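Visit to the Arkard paper finishing hall, September

The tour started at the loading side at 9:30, with ear protection handed out at the door. Arkard buys its base paper in reels from outside and does the cutting, sorting and wrapping on site. The hall runs 61 meters end to end, and the route follows the paper: reel store, sheeter, inspection, wrapping, dispatch.

Reel store. Reels stand on end, two high, with the mill label facing the aisle. Each one rests in the hall for three days before cutting so that the moisture content can settle. Renato Lacson, who led our group, gave the target as 50 percent relative humidity and pointed out the sensors on the columns. One of them was reading high near the dock door, and a curtain is to be fitted there before winter.

Sheeter. The Lappalainen sheeter dates from before the last extension and has been rewired once. It was running a drawing grade during our visit. Knives are changed on hours run, with an extra change after any grade containing filler. Dust is drawn off under the knife and again at the delivery. The operator stopped the line once to clear a folded corner and restarted it in under a minute.

Inspection. I spent the longest time at this station. Large sheets are checked by eye for specks, creases and shade. Specks are graded by size against a printed chart, and the limit depends on the customer: a wrapping grade passes with marks that would send a drawing grade to the pulper. Light matters more than I had assumed. A low side light brings up creases but hides pale specks, and an overhead light does the opposite, so both are fitted and switched in turn. Shade is judged against a reference sheet that is replaced every month, as white papers yellow even in a drawer.

A blank, cool white surface is hard to look at for long. Faint specks are easy to lose where a shadow falls over the lower part.

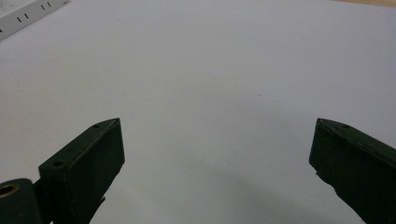

Mylene Bautista disagreed with the shade procedure when we discussed it over coffee: in her view a month is too long for a reference sheet kept near a window, and two weeks would be safer for the bluish whites.

Wrapping and dispatch took up the final part. Reams are wrapped in moisture-barrier paper, labeled on the short edge and stacked on pallets to a height of four feet. Order 261 was waiting at the dock when we handed back the ear protection.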